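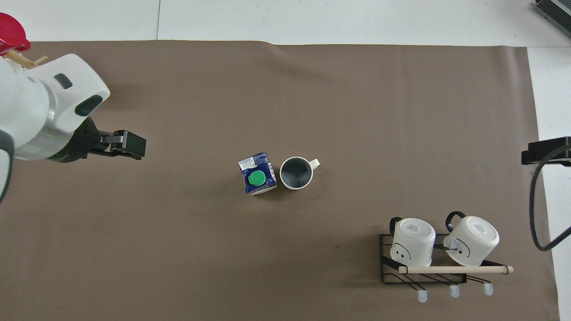

Field workshop notebook, Tinholm depot
February, entry opened 07.40

Subject: trial of the revised company repair section under the new brigade support structure.

The section was stood up at Tinholm at the start of the month with two recovery vehicles, one stores truck and the Bridodus shelter. Under the previous arrangement repair staff were held at battalion and sent forward on request. Under the trial they move with the company and remain under its command until released by brigade. The purpose of this entry is to record how the first movement phase affected workshop output. Tactical matters are covered in the exercise log.

Movement. The section left Tinholm for the Stillau training area by the southern route. Road distance by the vehicle log was 272 km. Both recovery vehicles completed the move without a fault. The stores truck stopped once to re-secure its load; two racks had been fitted with the old pattern of strap, and these are to be withdrawn. The shelter was ready for work 9 hours after arrival. The planning figure in the trial order is six. Most of the delay was in levelling the shelter on soft ground, and the rest in waiting for the generator, which had been placed in the wrong packet of the convoy.

Stores. The trial scale lists 1,868 line items for the section. This is too many for one truck if the truck is also to carry the lifting frame. The frame went forward on a recovery vehicle, contrary to the loading plan, and had to be taken off before that vehicle could be tasked. Recommend that slow-moving items be held at brigade and the scale reissued. Filters, hoses, track pins and seals should stay forward. Optical spares were not called for during the phase, though that may reflect the short duration and should not be read as a reason to remove them.

Faults received. Chiefly cooling and electrical. Three carriers came in with the same failed connector behind the driver's panel. The connector was replaced in each case and the harness clipped higher on the bracket. The old parts have been bagged and labelled for return. Colleagues at Stillau report the same fault on vehicles outside the trial, so it should be raised through the normal defect channel and kept apart from the trial findings.

Mateos maintenance system. The terminal worked well when connected. Under radio silence it held entries correctly but sent them in the wrong order once the link was restored, with the result that two jobs showed as closed before they had been opened. Paper job cards were kept throughout and agree with the bench record. Until the fault is corrected, paper is to be treated as the master record.

Power. The generator is serviced at 300 running hours. It is now close to that figure and should be done before the second phase. Oil is in stock; the fuel filter is on order.

Command arrangements. The company commander and brigade each gave the section a task for the same evening. The company task was carried out first, in line with the trial order, and brigade was informed. The order does not say who decides when the two conflict and time is short. A ruling has been requested in writing.

Outstanding before the next move:
Withdraw old pattern straps.
Generator to travel with the shelter packet.
Timber pads for soft ground, cut and marked.
Reduced stores scale to brigade for comment.
Generator service.
Reply awaited on tasking.

Entry closed 16.15. Shelter inventory to be checked against the loading list tomorrow morning and the result entered on the next page.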